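Craft Room Clear-Out, Part 2

29 December 2012

Well, I finally did it! Seven years of beads, buttons and leftover yarn had taken over the back bedroom of our place in Birnley, and the week after Christmas seemed like as good a time as any to dig in. I put on an old Bandolar record, made a big pot of coffee and started pulling everything out onto the floor (my poor knees). Part 1 was all the fabric. Part 2 is the small stuff — the stuff that rolls under the dresser and turns up in your sock.

I'm a big believer in plain white trays. You can see what you've got in them, they wipe clean, and they don't fight with the color of whatever you're sorting. I used to have a fancy divided box from Kikuchi and I spent more time fussing over the dividers than sewing.

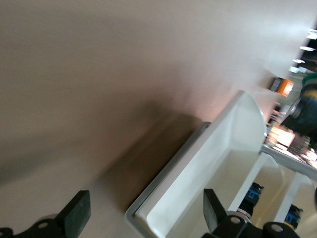

My other rule is to do one kind of thing at a time. Buttons first, then snaps, then all those odd little buckles I keep buying. I had 126 buttons in the blue family alone, which is a bit much even for me! The spares are going to my sister, along with 40 spools of thread that I swear I bought for a reason.

Part 3 goes up in January, when I tackle the Dradix shelves and the closet. Wish me luck — I've seen what's in that closet.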